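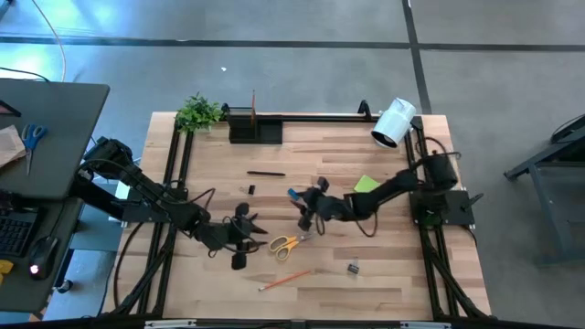

Will joining the Grasness robotics club get you a career in robotics? Probably it won't, and we would sooner say so on this page than have you find out in April.

About us > Clubs and societies > Robotics

The club started at Grasness School with 11 pupils and a kit from Preter that arrived without a manual. We now have 105 names on the list. A good many of those came once for the biscuits, so treat the figure with the suspicion we do.

Members work on desk tidying. A pair of arms has to pick up ordinary stationery - pencils, scissors, a marker, a binder clip - and put it where it belongs. Parents tend to find this dull, and we have some sympathy. Picking up a pencil is a poor sort of show. It is also where most of our code falls over, and we would take a term of that over another line-following buggy.

Last year we entered the Sartori Cup and came 3rd in our group. The school newsletter called this a triumph. There were four teams in the group.

We logged 496 attempts at the scissors before that event, and the log is open to any member who wants to read it. Most entries are failures. Please don't believe anyone, including our own posters, who tells you the robots "learn by themselves". Pupils sit there and show them, over and over, and then argue about why it went wrong.

Dundeo pays for spare parts and has asked for its name on our shirts. We said yes to the parts and are still thinking about the shirts.

You don't need to be able to code. You do need to turn up, and to put up with being bored now and then. Ask at the school office for a form.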